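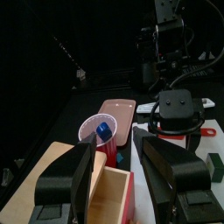

Blue block in the clear cup, pink tray behind it.

1/ Sorting a table of small household stuff and toy blocks. Notes on what nests, what stacks and what should be left alone. Dry subject. Long thread.

2/ Start with the clear cup. A translucent cup hides nothing, so it gets the small loose parts. One blue block fits inside it. I no longer put blocks in opaque cups. They get forgotten until someone wants a drink.

3/ Cup over cup is fine for short-term storage if the lower one is rigid. Red below, clear above. Thin plastic on the bottom flexes and the top cup leans.

4/ A leaning cup is still usable as a bin, up to a point. My limit is one block. With more than that the weight collects on the low side and the whole thing wants to roll.

5/ The pink tray is for flat items only. It has a raised rim, so cards and lids stay put. Cups on a tray take up the same area as cups on a table, and then you have to move the tray too.
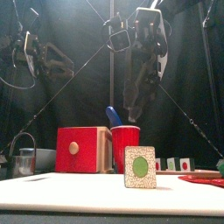

Ketill Brynjólfsdóttir
Storage and small-parts editor, Heltora

6/ The red box with the round knob is the part of this set I would buy again. Red front, light wood at the side edges. It stands up on the table without much fuss and reads as a container from across the room.

7/ Knobs: round ones are slower to grab than bar handles but catch on fewer sleeves. I have replaced two in 48 months, both on a different box, both with the Fesero screw-in type.

8/ The red cup stands right next to the box. Same color family, different job. Long-handled things go in the cup upright, handle up. The blue handle is easy to find against red.

9/ Do not put long handles in the clear cup. Light cup, high center of gravity. I tested this with a spatula last April and spent a while under the table.

10/ The kettle stays near the side and out of the sort entirely. It has its own place in the kitchen and goes back there last, when both hands are free.

11/ Ardalan Mahmoudi asked whether a divider insert would be better than cups. I priced the Brelix one at 699 kronor. It has 43 compartments, most of them too shallow for a cube-shaped block. Cups win on depth and on price.

12/ Open wooden boxes with no lid: good for blocks, bad for anything that collects dust. Plain wood inside is easier to wipe than felt. Mine get a damp cloth, then a dry one – never the other way around.

13/ Order of work, for those who asked: flat things to the tray, long handles to the red cup, blocks to the boxes, leftovers to the clear cup. The clear cup gets emptied at the end of every sort.

14/ Labels are next. I have a roll of the Hà paper ones and expect them to peel off the plastic. Will post the results under this thread.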